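바람개비 발전기 옆에 살면 정말 몸이 아플까?

높은 언덕 위에서 커다란 날개가 빙글빙글 도는 풍력 발전기를 본 적이 있나요? 어떤 사람은 멋지다고 하고, 어떤 사람은 보기 싫다고 합니다. 그런데 가끔 이런 말도 들려옵니다. "저 옆에 살면 머리가 아프대." "잠도 못 잔대." 무서운 이야기죠. 그럼 이 말은 사실일까요?

이 글에서는 바로 "그렇다", "아니다" 하고 답하지 않을 거예요. 누가 무슨 말을 하든 먼저 "그걸 어떻게 알았어요?" 하고 물어보는 연습을 해 보려고 합니다. 발전기를 세우려는 회사에도, 반대하는 이웃에게도 똑같이 물어야 해요. 한쪽한테만 물으면 반칙입니다.

버난홀름 마을에서 있었던 일

버난홀름은 바닷가 언덕에 있는 작은 마을입니다. 어느 해 9월, 레르놀리네라는 회사가 언덕에 풍력 발전기 5대를 세우겠다고 했어요. 마을 회관에서 설명회가 열렸고, 회사에서 나온 판텔리스 카라만리디스 씨가 말했습니다. "소리는 거의 안 들립니다. 냉장고보다 조용해요."

듣고 있던 마르완 아탈라 씨가 손을 들었어요. "어떤 냉장고요? 그리고 발전기에서 얼마나 떨어진 곳에서 쟀나요?"

좋은 질문이죠? 냉장고도 시끄러운 것이 있고 조용한 것이 있습니다. 발전기 바로 밑에서 듣는 소리와 언덕 너머에서 듣는 소리도 다르고요. 카라만리디스 씨는 그 자리에서 대답하지 못했습니다. 자료를 찾아보고 알려 주겠다고 했는데, 답이 오기까지 한참이 걸렸어요. 회사가 거짓말을 했다는 뜻은 아닙니다. 하지만 "냉장고보다 조용하다"는 말만 듣고 고개를 끄덕이기는 좀 이르지요.

이번에는 반대편 이야기를 들어 볼까요? 람브로스 페트리디스 씨는 모스사이드라는 곳에서 왔다고 했어요. 그 동네에 발전기가 생긴 다음부터 머리가 아프고 잠이 안 온다고 했습니다. 아는 사람 10명도 똑같다고 했고요. 회관이 조용해졌습니다. 다들 걱정스러운 얼굴이 되었죠.

아탈라 씨가 또 손을 들었습니다. "그 10명은 어떻게 고른 사람들인가요? 안 아픈 사람도 있나요?"

페트리디스 씨는 조금 화가 났어요. 아픈 사람한테 왜 따지느냐는 거였죠. 그 마음도 이해가 됩니다. 머리가 아프다는 말은 진짜일 거예요. 아픈 척한다고 몰아붙이면 안 됩니다. 그렇지만 "머리가 아프다"와 "발전기 때문에 머리가 아프다"는 다른 말이에요. 앞의 말은 본인이 제일 잘 알지만, 뒤의 말은 따로 알아봐야 합니다. 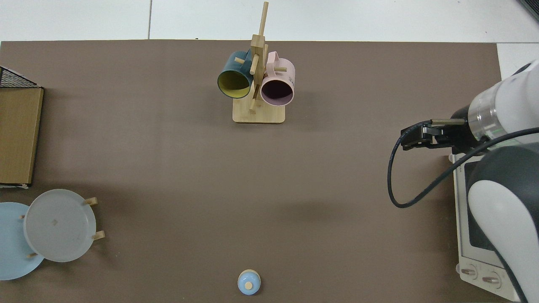
머리는 여러 가지 이유로 아플 수 있어요. 잠을 못 자서, 물을 적게 마셔서, 감기에 걸려서, 눈이 나빠져서 아프기도 합니다. 발전기가 없는 동네에도 머리 아픈 사람은 많아요. 그래서 발전기가 있는 동네에서 아픈 사람만 모아 놓고 세면 알 수 있는 것이 별로 없습니다. 발전기가 없는 동네의 사람들도 같은 방법으로 세어서 견주어 봐야 해요.

걱정도 몸을 아프게 할까?

조금 이상하게 들리겠지만, 그럴 수 있습니다. 시험 보기 전에 배가 아팠던 적이 있나요? 상한 음식을 먹지 않았는데도 배가 정말로 아픕니다. 꾀병이 아니에요. 걱정을 하면 몸이 긴장하니까요.

"이걸 하면 아플 거야" 하고 믿어서 정말로 불편해지는 일을 어려운 말로 '노시보 효과'라고 부릅니다. 과학자들이 이것을 알아보는 방법도 있어요. 사람들을 두 모둠으로 나누고, 한 모둠에만 "이 소리를 들으면 몸이 아플 수 있습니다" 하는 무서운 이야기를 들려줍니다. 그다음 두 모둠에 똑같은 소리를 들려주고 몸이 어떤지 물어봐요. 무서운 이야기를 들은 모둠에서 아프다는 사람이 더 많이 나온다면, 소리 말고 이야기도 몸에 영향을 주었다고 볼 수 있겠죠.

그렇다고 "다 걱정 탓이야!" 하고 끝내 버려도 곤란해요. 밤에 '쉭, 쉭' 하는 날개 소리가 가까이서 들리면 짜증이 나고 잠을 설칠 수도 있습니다. 그래서 발전기와 집 사이를 얼마나 띄울지, 밤에는 소리가 얼마나 작아야 하는지를 정해 두는 나라가 많아요. 해가 낮게 떴을 때 날개 그림자가 창문에 깜빡깜빡 비치는 것도 성가신 일이고요.

보고서에 적힌 숫자도 물어보기

버난홀름 사람들은 결국 테미스 파나기오투 선생님에게 소리를 재 달라고 부탁했습니다. 선생님은 이미 발전기가 돌고 있는 아리에타에 가서 낮에도 재고 밤에도 쟀어요. 바람이 약한 날과 센 날도 따로 적었습니다. 바람이 센 날에는 나뭇잎 소리도 커져서 발전기 소리만 골라내기가 어려웠대요.

그런 다음 마을 사람 360명에게 설문지를 보냈습니다. 여기서도 의심할 것이 있어요. 호라치우 자므피르 할아버지가 설문지를 보고 고개를 저었거든요. 첫 질문이 이랬습니다. "발전기 소음 때문에 얼마나 괴로울 것 같습니까?"

무엇이 문제일까요? 벌써 괴로울 거라고 정해 놓고 묻고 있잖아요. "급식이 얼마나 맛없나요?" 하고 물으면 맛있다고 대답하기가 어려운 것과 같습니다. 파나기오투 선생님은 질문을 고쳤어요. "우리 마을에 발전기가 생기는 것을 어떻게 생각하십니까?" 선생님도 실수를 합니다. 그래도 고쳤으니 다행이지요.

돈 이야기도 빼놓을 수 없어요

발전기가 서면 회사는 전기를 팔아 돈을 벌고, 땅을 빌려준 사람은 땅값을 받습니다. 반대하는 사람 중에도 보상금을 기대하는 사람이 있을 수 있고, 경치를 그대로 두고 싶은 사람이 있을 수 있어요. 누가 무엇을 얻는지 알면 그 말을 더 꼼꼼히 듣게 됩니다.

하지만 조심하세요. 돈을 받는다고 해서 그 사람 말이 다 틀린 것은 아니에요. 돈을 안 받는다고 다 맞는 것도 아니고요. 말이 맞는지 틀린지는 증거를 봐야 압니다.

그래서 아픈 걸까, 아닐까?

지금까지 나온 연구들을 모아 보면, 풍력 발전기가 직접 병을 일으킨다는 튼튼한 증거는 찾지 못했습니다. 가까이 사는 사람 가운데 소리가 거슬린다고 느끼는 사람이 있다는 것은 여러 연구에 나와요. 잠에 대해서는 연구마다 결과가 조금씩 달라서 과학자들이 계속 살펴보고 있습니다. 새로운 증거가 나오면 이 글도 고쳐야 해요.

집에서 해 보기

뉴스나 동영상에서 "무엇 때문에 몸이 아프다" 또는 "무엇을 먹으면 건강해진다"는 말을 하나 찾아보세요. 공책에 그 말을 그대로 적고, 밑에 아래 질문 5개의 답을 써 봅니다.

누가 한 말인가요?
그 사람은 그것을 어떻게 알았나요?
몇 명을 살펴보았고, 어떻게 골랐나요?
견주어 볼 다른 모둠이 있었나요?
이 말을 믿으면 누가 이익을 보나요?

답을 찾지 못한 칸은 비워 두고 '아직 모름'이라고 쓰세요. 어른이 한 말이어도 괜찮습니다. 이 글을 골라서 해 봐도 되고요.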